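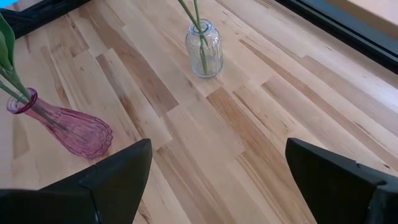

Abena Nyarko
Product Care Editor, Lamton

Vases and Wood Tabletops: Frequently Asked Questions

These answers apply to ribbed glass vases and to tabletops made of joined wood strips. For painted, veneered or stone surfaces, see the separate care pages.

Why does a narrow-necked vase tip over with only a few stems in it?
The stems act as a lever. A long stem with a broad leaf at the top moves the center of gravity up and toward the side it leans on. Cut stems to no more than twice the height of the vase and fill the base with water before adding them.

Can I leave a vase on its side with the stems still in it?
Only if it is empty of water. A rounded body can roll, and the weight of the stems rests on the rim, the thinnest part of most vases. Take the stems out first, then stand the vase up.

Is a squat vase more stable than a tall one?
Usually. A jar-like shape with a short neck keeps most of the water low. Check the diameter of the foot as well, as some rounded vases stand on a very small one.

Do ribs make the glass stronger?
Slightly stiffer, in some designs. Treat ribbed glass as you would plain glass of the same thickness. The ribs do collect limescale in the grooves.

How do I remove limescale from the grooves?
Fill the vase with equal parts white vinegar and warm water and leave it for 31 minutes, the time used in our care tests. Brush along the ribs with a soft bottle brush. Rinse twice. Do not use steel wool.

Does colored glass need different care?
Glass colored all the way through can be washed like clear glass. If the color is a coating, wash by hand in lukewarm water and skip the vinegar. The product label states which type you have.

Water has spilled on the table. What should I do?
Blot it with a dry cotton cloth, then wipe in the direction of the grain. Pay attention to the butt joints, where end grain takes up water faster than the face of the strip. Leave the area uncovered overnight.

Why are the strips in my table different colors?
Strips are cut from different boards, and natural tone varies from cream to mid-brown. Dark strips, flecks and streaks are not defects and are not covered by the warranty.

How often should an oiled top be re-oiled?
Every six months in normal use. Remove all vases beforehand and wait 2 days before putting them back.

Who do I contact about a cracked vase or an open joint?
Write to Ama Akpalu in Customer Care and quote the item number. For open joints, include the length of the gap.

Page last reviewed: 25th April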